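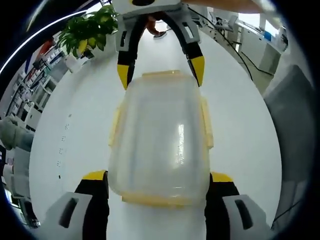
# Chapter 12: Food Storage Containers

A kitchen that serves 27 people or a household of two will both depend on boxes with lids. They hold the cooked rice, the cut fruit, the half onion and the flour that came in a torn bag. Because they are cheap and common, they are often bought in a hurry and stored badly. This chapter covers how they are made, how to judge one before it goes into use, and how to keep a set in order.

By the end of the chapter you should be able to:

- name the main parts of a latching container
- inspect a container for wear
- choose a size and shape for a given food
- set up a labeling and stacking system for a shared shelf

## 12.1 Parts of the container

Most latching containers have a body, a lid, a seal and a set of tabs. The body is usually a single molded piece. Rounded corners are easier to wipe clean than square ones, and they hold up better when the box is dropped. The rim is the top edge of the body, where the lid meets it. On many models the rim is thicker than the wall, which keeps the opening from bending when the box is full.

The tabs, also called latches or wings, fold down over the rim and hold the lid in place. Each one turns on a thin strip of plastic called a living hinge. This strip bends every time the box is opened, so it is often the first part to fail. A whitened line across the hinge means the plastic is under stress. 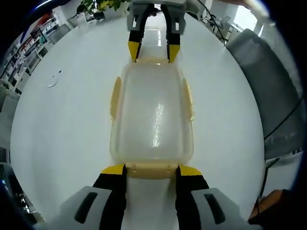 The seal is a soft ring set in a groove under the lid. Some seals can be pulled out for washing and some cannot. Check which kind you have before buying in quantity. Food trapped in the groove is a common cause of bad smells in a box that otherwise looks clean.

## 12.2 Clear, tinted and solid plastic

Clear and translucent walls let the cook see what is inside without lifting the lid. Solid colors hide stains but make a label necessary. Plastic can also yellow with age, heat or contact with oily foods, but some boxes are sold with a yellow tint from the start. Color alone does not tell you how old a container is. Look for scratches, cracks and a lid that no longer sits flat.

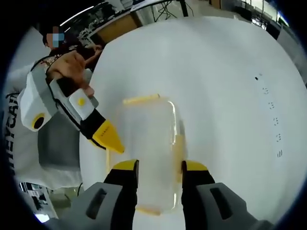 **Figure 12.1** A clear rectangular container with a pale yellowish tint at the rim.

## 12.3 A working example

Athina Lazaridis ran the kitchen at a community hall in Giltby. In June she sorted every container on the shelves, matched each body to a lid, and set aside 26 pieces that had no partner. She then kept two rectangular sizes only. Keep her method in mind as you work through the inspection exercise in the next section.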